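Vorance Table Oil, satin finish
Product review, Furnishings and Equipment Section
2018-04-10

The Section is responsible for the upkeep of tables, benches and shelving across the reading rooms, teaching rooms and workshops. Until last year all horizontal surfaces were treated with a two-part lacquer, applied by an outside contractor. The lacquer wore well in the reading rooms but poorly elsewhere, and a damaged top could not be repaired without stripping it completely. The Section was therefore asked to look at a finish that could be applied and renewed by its own staff. Vorance Table Oil was chosen for review after a short comparison of samples, in which it was the only product offered in both clear and tinted forms.

Supply and packaging

The oil was ordered through Zoltmont, who delivered from their Cáceres warehouse. The first order arrived complete. The second was short by 2 tins, and the replacement took longer than we would consider acceptable. The tins have a pressed lid which is hard to reseal once oil has collected in the rim, and we now wipe the rim after every pour. Instructions are printed in small type on the back label and give no advice on rooms without opening windows. Purchasers with such rooms should ask the supplier for the full data sheet before ordering.

Application

Surfaces were cleaned, sanded along the grain and dusted. The oil was laid on with a lint-free cloth, left for 40 minutes and then rubbed back. It spreads easily and does not drag. A second coat was given the following day. Staff who had not used an oil finish before produced even results on the flat, although there were some sticky patches at the edges where the surplus had not been taken off. These were cured with a little fresh oil and a firm rub.

The smell is moderate and had gone from the larger rooms by the next morning. In the map store it remained noticeable for longer, and readers commented on it. Used cloths must be laid out flat to dry in the open air, as with any oil of this type, and we would have liked to see this warning given more prominence on the tin.

Performance

The tables in the reading rooms have now been in daily use since July. Water left overnight in a test marked the clear version slightly and the tinted version not at all. Hot cups left a pale ring on both, which could be removed with a light sanding and a single coat. Ink remains a problem. The matching Dumport soap was tried for routine cleaning and is satisfactory, but a plain damp cloth did nearly as well.

Colour is a matter of taste. The clear oil warms the wood a little, and the tinted oil evens out old boards that have faded at different rates. The brown tops in the workshops were judged to be in keeping with the rest of the building. 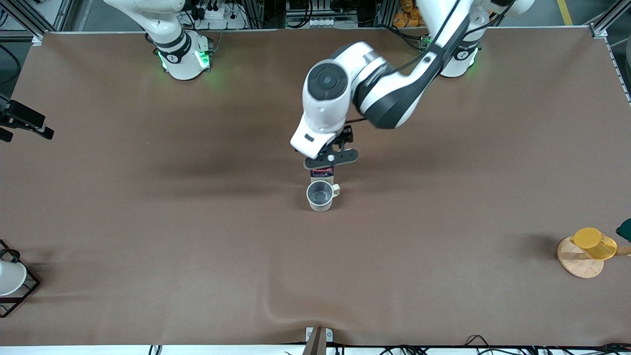 Brown tabletop, workshop wing.

Cost

The budget for the year was 3,000, of which 815 was spent on oil, cloths and abrasive paper. Staff time is not included, and it is considerable in the first year. Renewal coats are much quicker.

Recommendation

The Section recommends the tinted version for general use and the clear version for display furniture only. Neither should be used where ink or solvents are handled daily - for those rooms the existing lacquer will be kept. Orders should be placed early, and deliveries checked against the note before signing.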